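Rewi pavement rules kit: my review after one season

Posted 25 April 2019 in Tools and Books

I work in a small team which prepares delivery robots for pavements. We are not a big company and we have no lawyer, so the question "are we allowed to drive like this, and is it good manners?" comes back to our desks every week. Last September we bought the Rewi kit from Praretti. I promised in the comments under my previous review that I would write how it went, and I have now used it long enough to have an opinion.

What you get

The kit is a ring binder with the rules, a set of check cards, and a download with a simulated town called Jotville. The binder tries to put in one place all the good practice for a small robot on a public pavement: how much free width to leave for people, when to stop, how to pass street furniture, how to behave at a kerb, what to write down after each run. The cards are the same rules cut in short pieces. In Jotville you can drive your own software and let the kit mark it against the rules.

The price was 668 euros for one team, with updates for a year. For the same money you can buy many other things, so I was quite strict when I tested it.

The binder

The text is good. It is written in short sentences and every rule has a number, which for me is important, because when I argue with a colleague I want to say "rule 14" and finish. The binder separates what you must do from what is only recommended, and it keeps the two words "shall" and "should" very clean. I have read much more expensive documents where these two are mixed like soup.

I like most the chapter about street furniture. The rule is simple: everything which is fixed to the ground has a keep-clear zone, and the robot shall not stop inside it, even for a short time. For hydrants the kit asks 1,000 mm on all sides. For the side of a bus shelter where people step out it asks more, and for a doorway that opens on the pavement the robot shall slow down before it passes, also if the door is closed. We had nothing like this in our own rules. We only had "do not hit it".

The kit is careful to say that its numbers are good practice and that your local law comes first. Please take this seriously. In our city we had to change two of the values before we could show the document to the council.

The weak chapter is the one about kerbs. It gives a lot of space to dropped kerbs and almost nothing to the normal ones, where most of our problems are. Also the index is poor. I looked for "shadow" and found nothing, and later I found half a page on shadows under "lighting, other".

Jotville

The simulated town runs well on our office machine, although the first download took a whole night. You choose a street, a time of day and how many walkers you want. Then the robot starts and the kit writes a report, with the rule number beside every mistake.

In our first full set we did 530 runs. The reports gave us 2,442 remarks, and I became a bit depressed, until I saw that most were the same mistake again and again — our robot liked to wait beside hydrants. The planner saw a calm place near the kerb and chose it. On a real street we would maybe discover this only when a fire officer complained.

The second surprise was shadows. On sunny settings our software slowed down for dark lines on the concrete, and the kit marked it as "unnecessary stop in walking line". I think this is a fair rule. A robot which stops for no reason in the middle of the pavement is also an obstacle for people.

Two views from Jotville: 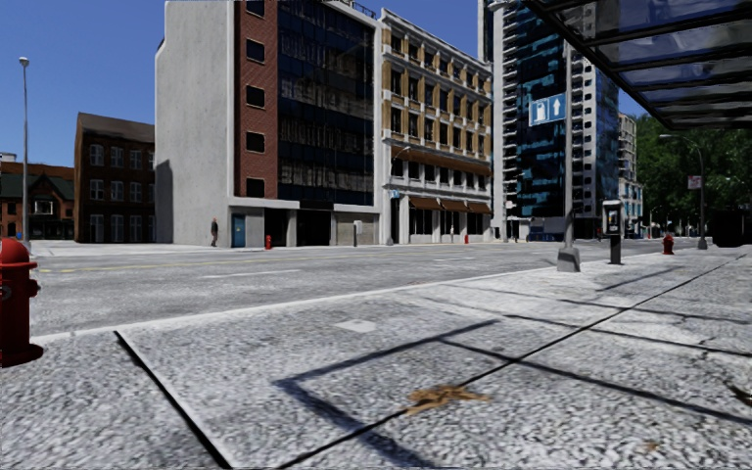
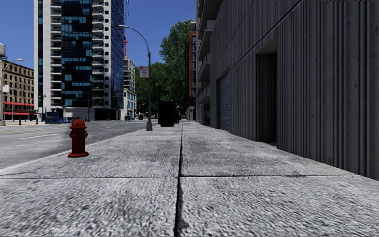
The town is clean and modern, and I miss older streets. Where I live the pavements are narrow, with broken slabs, and cars stand with two wheels on them. The kit has a setting called "obstructions", but it gives mostly bins and boxes. I wrote to Praretti and they answered politely that narrow streets are planned. They gave no date.

The report is a plain text file. You can't sort it by rule inside the program, so I do it in a spreadsheet, and this costs me half an hour each time.

Compared with Ellier

Before this we used the Ellier checklist, which is cheaper and comes only on paper. Ellier is better on the human side: what the label on the robot should say, who answers the phone, how to speak with a person who is angry. Rewi has two pages on this and they are thin. But Ellier does not let you test anything, and a checklist which you fill in yourself is easy to fill in too kindly. I did it too.

Now we keep both. The Rewi cards are on the wall near the test desk and the Ellier pages are in the folder for the operators.

Who should buy it

If your robot is already on the street and you have your own written rules, the binder alone may be enough. Praretti sells it separately, but you must ask by e-mail, it is not in the shop. If you are at the beginning, take the full kit and plan two weeks for the first set of runs.

My mark is four from five. I will change it if the kerb chapter becomes better in the next update.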